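Trallasetti equipment money: where we are at the end of August

Hi Lindalva,

You asked for a page or two on how the equipment budget is going, and I've run a bit over that (sorry!). Short version: the hand-held grippers are bought and in use, the arm is still a pair of quotes on my desk, and I'd like your OK to move a chunk of money from one line to another before we sign anything. Everything else below is the long version, so skip around.

First, the hand-held grippers. We budgeted for two and we bought two, both from Grireck, and both came in under what I wrote in the proposal. I was braced for the opposite after the shipping mess in spring. The units themselves are simple things, two fingers with soft pads and a squeeze handle, and that suits us fine, since half the people using them at Plostcombe had never held one before. Maiara does the first half hour with each new person and then leaves them to it.

The thing I got wrong in the proposal was spare parts. I put in one line for "consumables" and figured tape and batteries. What we go through is finger pads. The soft face wears, picks up lint, and starts to peel at the corners, and once it peels the grip gets unreliable and Maiara tosses the session. A pack of replacement pads is $179 from Grireck and we're on our third pack. I've asked them about a bulk price and they said they'd get back to me, and then August happened. I'd like to budget one pack a month going forward and stop pretending it's a surprise.

Storage was the other small miss. The laptop we had was full constantly and we were spending the late afternoon shuffling files onto borrowed drives. We bought a pair of proper drives and a little dock, all within the discretionary amount, so no approval needed, but I wanted you to see it in the spreadsheet and know what it was.

As for the work itself, we've got 209 usable sessions in the folder now. The proposal had us a little lower than that by the end of summer, so I'm pretty happy! The sessions are all ordinary household stuff: soft things, boxes, cases, things on beds and chairs and low surfaces. Fabric is still the hard part. A box has a side you can pinch. A piece of folded cloth has a dozen ways you could grab it and most of them drag the whole pile along, and that matters a lot for the purchase I'm about to talk you into, because it changes which gripper we want on the end of the arm.

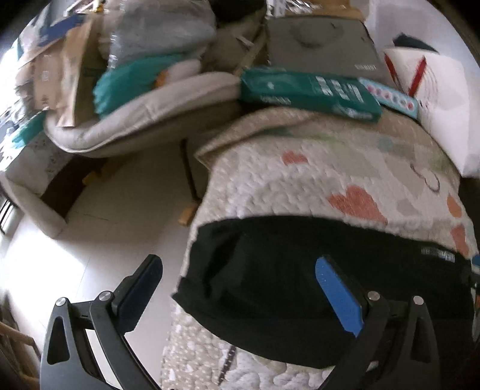 Do we still need to buy the arm this budget year?

Ideally yes, because both quotes expire before the new budget opens and the lead time on either one is long enough that waiting would push the first real trials into next summer.

OK, so, the arm. We have two quotes, one from Katona and one from Grireck. I went in assuming Grireck would win, since we already use their hand-helds and the fingers would match. The Katona arm is cheaper up front and reaches farther, which I like for beds and the backs of chairs. The catch is that Katona's price doesn't include a gripper, a mounting base, or any training, and by the time I added those back in, the gap had shrunk to nearly nothing. Grireck's quote has the gripper in it, and the same pads we already buy would fit. One kind of pad in one drawer sounds like a tiny thing, but I've been the person hunting for the right pads at 8 in the morning and I'd pay for it.

Maiara leans the other way, and I should put her side in fairly. She thinks reach is going to be what stops us. Her point is that people put stuff down wherever there's room, and an arm that can't get to the far side of a bed will spend its life working on the near corner. She's also had good luck with Katona's support line from a previous job. I don't think she's wrong. My suggestion is that we ask Grireck what their longer model costs before we decide, and I've sent that email already.

What neither quote covers, and what I left out of the proposal completely, is the stand. The arm needs something heavy to bolt to that we can still wheel between rooms. I priced a ready-made cart and it made my eyes water. The shop at Plostcombe thinks they can weld one up for a good deal less, and they've asked for a drawing. I owe them the drawing. There's also the question of an annual service plan, which both companies are pushing hard. I'd take the first year and then look at it again once we know how often the thing needs attention.

So here's what I'm asking for:

Move the leftover from the hand-held line, plus the travel money we aren't going to use, over to the arm line. That covers the stand and the first year of service.

Let me set up pads as their own monthly line so they quit eating the consumables budget.

Hold off on the second camera kit until next year. It was a nice-to-have in the proposal and it's still a nice-to-have.

None of that changes the total. If the longer Grireck arm comes back too expensive we'd be choosing between the two quotes we have, and I'd want a call with you and Maiara before picking.

A couple of things I'm a little nervous about, so you hear them from me first. The power in the back room at Plostcombe is old, and I need an electrician to look at it before an arm gets plugged in there. I don't have a number for that yet. And insurance wants to know whether the arm will ever run with people in the room (it will), so there's a form for that, and it's long. I've started it. Section four asks for the model number, so I'm stuck until we choose.

The spreadsheet is in the Trallasetti folder, second tab. Yellow rows are the ones I'd like to move, and the notes column says why. If you'd rather talk it through, I'm at my desk most mornings until 11 and Maiara can usually join if we give her a little warning.

Thanks for being patient about the spring numbers, by the way. They're in there now too, first tab, all the way at the bottom.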